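Badminton moves to Pundholm for winter

The winter badminton season starts on May 17, 2005, and all club nights will be at the Pundholm hall until spring. The floor at Diridholm is being resurfaced and won't be ready before the season is over. Members who paid for a Diridholm locker in March can have the fee back or put it towards shuttles.

Pundholm has four courts to Diridholm's six, so sessions will run in two blocks. Juniors and beginners play first, from 5.30 to 7.00, and the graded players follow until 9.30. Please be off court when your block ends. We pay for the hall by the quarter hour and the lights go off on a timer.

The ceiling is lower than most of you are used to. High serves and defensive clears will hit the beams at the north end, and under our local rule a shuttle that touches a beam is a let on the serve and a fault at any other time. Doubles players should get used to a flatter game — drives, pushes and a short serve will do better than lifting to the back line. 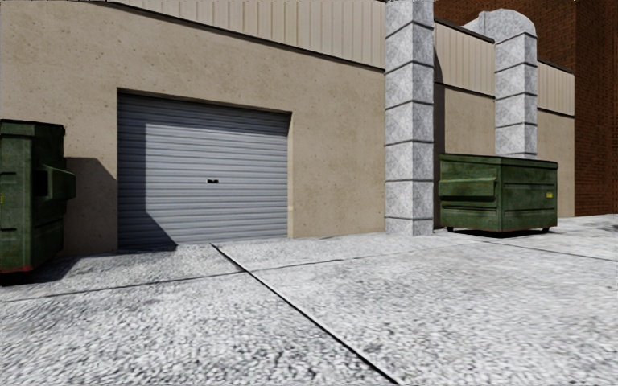 Entries for the Nedelcu Shield close at the end of the first week. Last year we had 83 entries across all grades and would like to see more in women's doubles. Games are to 15, or 11 in women's singles, and each tie is the best of three.

Hidier has again supplied the feather shuttles, at $40 a tube for members. Nylon shuttles are fine for practice and for the junior block. We have roughly 50 tubes of feathers in stock and will reorder when they run low.

Non-marking soles only, please.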